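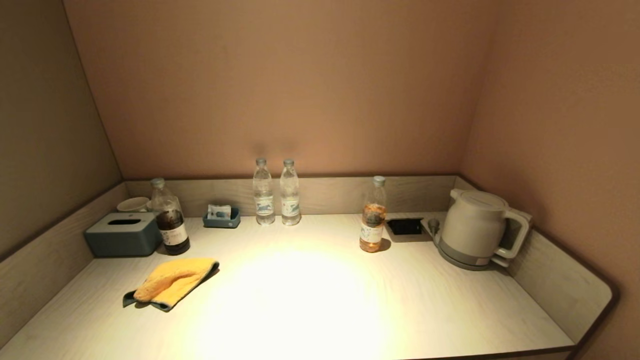 Search this notebook Search

Podville ink bench

10/27/25 — iron gall, fourth batch

Carried on from the September notes. The third batch wrote well for the first fortnight and then threw a sludge in the bottle, so the plan this time was to change the gum and leave everything else as it was. I didn't quite manage that, see below.

Galls are from the same Kandpal sack as before, the small dark ones. I picked out those with exit holes and put them back in the tin, as they are lighter and I think weaker, though I have never tested it properly. Crushed 45 g in the big mortar. I stopped when the largest bits were the size of a lentil. Last time I went on to powder and it blocked every filter I own.

Soaked overnight in rainwater from the butt, strained once through muslin. Liquor was the colour of stewed tea. It smelled a bit sour but there was no mould on top.

Warmed the liquor to 60 degrees and held it there with the lid half on. Previously I let it simmer, and Misaki thinks the simmering is where the sludge comes from. So that is the second change, and it means that if this batch behaves we won't know which change did it. Noted. I will do a simmered one with the new gum next month if there are enough galls left.

Iron sulphate went in once the pan was off the heat, dissolved first in a little of the same water. It turned straight away, grey at the rim and then purple-black right through. A drop on the Prarkura laid paper went on pale and was properly dark by the time I had washed the mortar.

Gum

The old gum was lumps of unknown age from the back of the cupboard. The new one is Woment, ready ground. It clumps if you tip it in all at once. What worked was wetting it to a paste in a saucer, letting it stand while I ate lunch, and stirring the paste into a cupful of ink before adding that to the rest. Smooth, no fish eyes.

I used slightly less than the recipe says. The third batch was shiny on the page and cracked where the paper was folded. The first strokes from this one dry matt, with a faint sheen only where the nib paused. Better.

Weighed the stoppered demijohn with the ink in it: 2,952 g. I've written that on the tape round the neck. If it drops over the winter we'll know the bung is letting water off, and can stop arguing about whether the ink gets thicker by itself.

Writing tests

Three papers, two nibs, same sentence on each.

Prarkura laid: clean edges with both nibs. No show-through. Slight drag with the pointed nib, probably the nib, it wants stoning.

Cartridge offcuts: fine with the broad nib. Feathers along the grain with the pointed one, mainly on the upstrokes.

Old ledger cards: the surprise. I expected them to be too absorbent and they took it beautifully. There are 4,000 of these in the store, so if the ink keeps, this is the obvious thing to use them for. Misaki wants them for the index to the parish maps and I said yes in principle.

I put one strip of each in the south window with half covered by card, and a matching strip in the drawer. Look at them when the clocks next change.

Washing up

Everything that touched the iron gets rinsed in cold water first, then hot with soda. If it goes straight into hot the stain sets in the scratches of the plastic jugs. The white jug is past saving and is now the ink jug, marked on the handle. Please don't make squash in it.

Cloths: rags only for ink. They come out grey however long you boil them. The orange microfibre towel stays away from the ink, that thick pile would hold a spill for ever and shed bits into the next bottle besides.

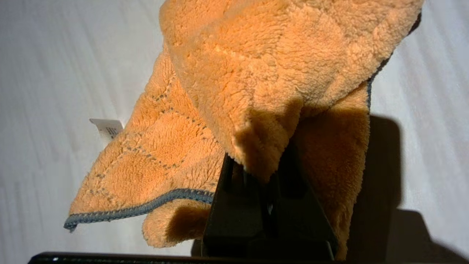
To do

Stone the pointed nib, or give up and buy another.

Decant one small bottle from the demijohn and leave it unstoppered on the shelf as the bad example. The third batch is next to it for comparison — shake neither.

Ask Kandpal whether the next sack will be from the same harvest. If it isn't, keep the two apart and label them.

Clove oil. Misaki Nagano's old notes give one drop to the bottle against mould, mine say two. I put in one. Check the surface weekly and write down what's there even when the answer is nothing.

Copy the September quantities on to a clean page, the corner of the original has been eaten by the ink.

Contact the bench | © Podville ink bench | Back to top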